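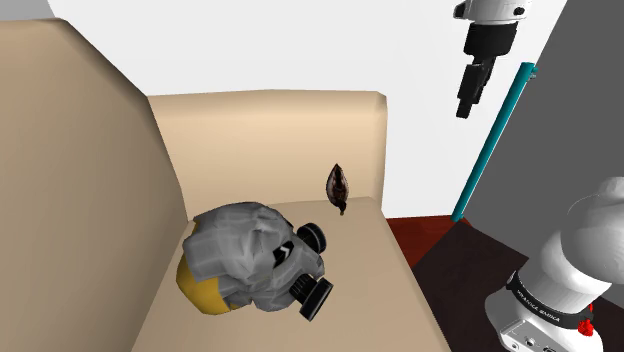 Heather reckons we should stop tuning the grip and sort the approach first, and she told me so before I'd even got my coat off. Fair enough! I'd spent 45 minutes on finger force last night (August evenings, what else is there) and got nowhere.

So, club notes. Patricio is rewriting the Adau task file so the mask and the little brown thing are separate goals on the sofa. I'm doing approach angles – 23 degrees for now, might go steeper. We'll do 900 runs overnight on the Clurnura machine, three seeds, logs in the usual folder. Patricio, please don't rename it again!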